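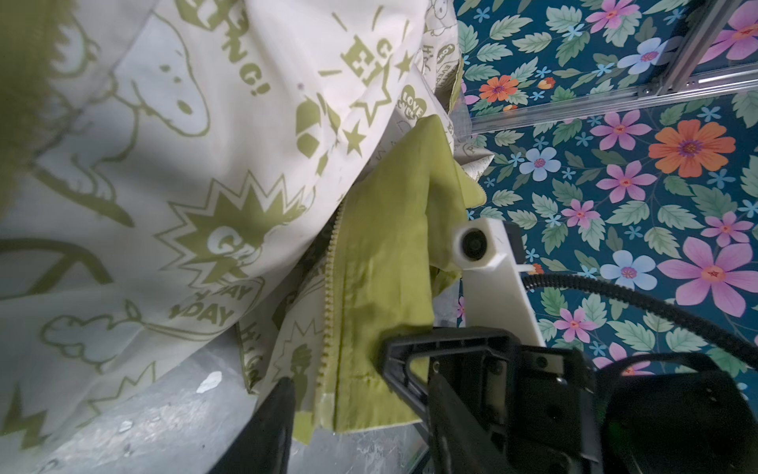
Folding and storing lined jackets: frequently asked questions

Which garments do these answers cover?
Lightweight zipped jackets with a thin outer shell and a separate printed lining. Padded coats and waxed cotton are covered on the Kalano care page.

Should the zip be open or closed before folding?
Closed, if the jacket is going into a drawer or box. A closed zip keeps the two fronts level and stops the lining working its way out past the hem. For a short rest on a shelf it may be left open, provided the slider is not left resting on the print.

How do I fold the jacket?
1. Lay it face down on a flat surface and smooth the lining from inside with one hand.
2. Fold each sleeve straight across the back.
3. Bring both sides in so that the folded width is no more than 40 cm.
4. Fold the hem up to the collar once. Do not roll.

Can I fold it inside out?
Yes. Shell fabric in pale shades, lime in particular, shows handling marks sooner than the lining does. Turn the sleeves fully through first. A sleeve turned halfway leaves a ridge at the elbow.

The lining hangs below the shell. Is it faulty?
Usually not. Hold the jacket by the collar, open the zip fully and shake it twice. If the lining still shows, check whether the stitching at the side seam has come undone.
On a jacket with a cartoon print, such as a green line drawing of a beagle on white, the pattern makes a twisted lining easy to spot. Lettering that should run level will sit at a slant near the zip on one side only. Some prints are slanted by design, so compare the left and right fronts before unpicking anything.
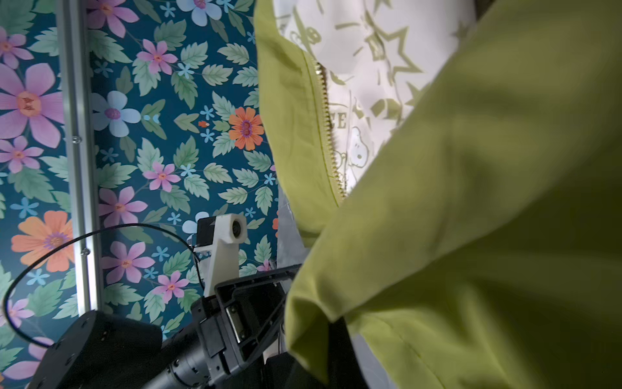

Twisting generally starts at the collar and travels down the zip tape, so straighten from the top. Pinch shell and lining together every few centimetres until the hem is reached.

Can the printed lining be ironed?
Only through a dry cotton cloth, on the lowest setting, without steam. Keep the iron off the zip. Plastic teeth deform and metal teeth mark the soleplate.

Which storage box fits?
The Fumness 434 takes a stack of folded jackets without compressing them. The Stillis box is shallower and suits one or two. Neither should be filled above the rim.

Is a vacuum bag suitable?
Not for longer than a month. Creases pressed into a thin shell are difficult to remove, and the zip can print its outline on the fabric next to it.

How should I label the box?
Write the contents and the month packed on the short side. Yan tie-on labels come in packs of 88 and can be used on bags as well.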